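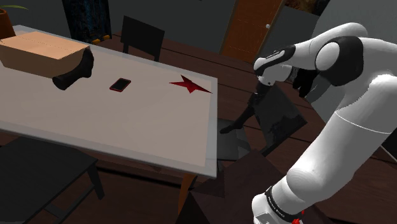 Teleop notebook, December: boot to star, simulated table

Setup

Started 9:20. Lostorum scene, same build as last time. Task is "put the boot on the star." The boot starts on its side up against the box, the phone lies between it and the star, and the arm has to start from off the table on the star side. So every demo goes out over the phone to get the boot and comes back over it to put the boot down. Touching the phone is a fail. Moving the box is allowed but I write it down.

Driving with the Lesard hand controller, left hand on the clutch, right hand on position. Orientation lock off. Translation scale 0.6 at first, changed later (see below). Recording at 24 Hz. Csenge Hajdu wants 16 kept demos from this layout before we move the box, and she wants all of them from one operator. That's me until they are done.

Before the first recording I checked:

Clutch release stops the arm and holds pose. OK.
Gripper trigger range. Full close reads 0.98, good enough.
Scene reset puts all the table objects back in the same pose. OK, compared three resets.
Time stamps between controller log and sim log. Off by one step, as before. Fixed in the export script, not in the recorder.

First block

Runs 1 to 4 were practice, not kept. I kept losing the depth of the boot against the box from the side view. The boot is black and the fingers are black, and when they overlap I can't tell if I am in front of the shaft or beside it. Raising the view helps with that but then I can't judge height over the phone. Settled on the high view for the way out and the approach, then switching to the low one for the grasp. The switch is on the foot pedal so it doesn't interrupt the hands.

Run 5 kept. Grasp across the shaft near the top, lift, back over the phone, down on the star. Slow.

Run 6 kept. Same grasp.

Run 7 dropped. Closed on the shaft and the box slid with it. Box moved far enough that the return path was clipped by its corner. Could be used as a recovery demo, but I didn't recover, I just let go.

Run 8 kept. Changed scale to 0.8. Much less clutching. The longest run at 0.6 was 1,945 steps and a lot of that was me holding still and re-centering my hand. At 0.8 run 8 came to 825 steps with no rush in it. Staying at 0.8.

Note for whoever trains on this: runs 5 and 6 have long pauses in the middle. Trim them or leave those two out. I marked the clutch intervals in the log so they can be cut automatically.

Starting pose

Inês Rocha came by at 11 and watched two runs. Her complaint was that all my demos begin from nearly the same place, and a policy trained on them will only know what to do from there. She's right. I had been hitting home after every reset. From run 9 on I drive the arm somewhere else before I press record. Some starts high, some to one side, some below the level of the tabletop, out past the edge.

The low starts are harder than they look. From down by the dark mat on the floor the fingers have to come up first and clear the edge of the table before going anywhere toward the boot, and my habit is to go up and in at the same time. The hand then meets the rim. In run 10 I did that and the controller went stiff in my hand, which is the force feedback doing its job, but the demo was gone. Run 11 I went straight up, stopped, then in. Kept. It has a corner in the path that doesn't look natural. Run 12 I tried to round it off and it came out fine. Kept.

Rule for low starts: up until the palm is above the rim, then in. Wrote it on the whiteboard also.

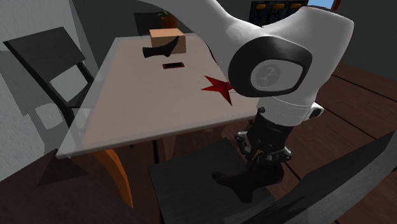

Chairs

The chairs are collision bodies in this scene. I had assumed they were set dressing, as in the Trevaskis scene, where the arm passes straight through them. Here it does not. In run 13 I backed the wrist out to get a wide start and the arm stopped dead, no warning in the console. I pushed harder on the controller, which did nothing except wind up the position error, and when I pressed the clutch the arm jumped.

Two things from that. The position error needs a cap on the Lesard side so it can't build up while the arm is blocked. I set one, small, and tested it against the table rim. The arm now stays where it is and the handle pulls back toward it. Second, the reset does not put the chairs back if they have been shoved. It only resets the table objects. One of them may have been a little off for some of the earlier runs, I have no way to tell without going through the logs.

Asked Csenge whether to remove the chairs. She says leave them, the Stetisden room has chairs too and people don't push them in. Fine. I added their poses to the reset list.

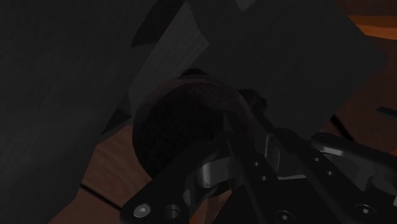

For anything away from the table I am now checking the wrist view before I press record. It costs a few seconds. Most of the time it shows me nothing new, but with the hand close in among other things it is the only one of the three views that tells me how much room the links have. The one I saved has two big gray panels across the top and left, a dark round thing with a mesh face tucked partly under one of them, and the gripper links passing in front of its lower part. I don't know what the round object is called in the scene file and want to look it up, as it should have a name in the contact log. What matters for driving is that the black plates take up most of the bottom of that view, so anything low and close to the hand is hidden behind them. Don't steer by it alone.

Second block

After lunch, 1:15. Scale 0.8, error cap on, chairs in the reset list.

Run 14 kept. High start.
Run 15 kept. Side start, boot turned a little in the grasp, still landed on the star.
Run 16 dropped. Brushed the phone on the way back. I was carrying the boot too low by the toe.
Run 17 kept.
Run 18 kept. Low start, clean.
Run 19 kept. Box moved slightly during the grasp, noted in the log.
Run 20 dropped, phone again. Same cause.

Both phone touches were on the return. The boot hangs down from the fingers when I grasp at the top of the shaft, and I judge the height by the fingers. Options are to grasp nearer the ankle or just go higher. I went higher for the rest. A mix of grasps would be better for the data but I'd like Inês to decide, she is the one training on it.

Stopped at 3:40, hand tired, and the last run before stopping was sloppy enough that I didn't save it.

Kept so far: 5, 6, 8, 11, 12, 14, 15, 17, 18, 19. Six to go if 5 and 6 stay in.

To do

Check chair poses in runs 5 to 12.
Name of the round mesh object in the scene file.
Ask Inês about grasp height before the next block.
Move the one-step time stamp fix into the recorder.
Pedal sticks. Cable is pinched under the desk leg, reroute it.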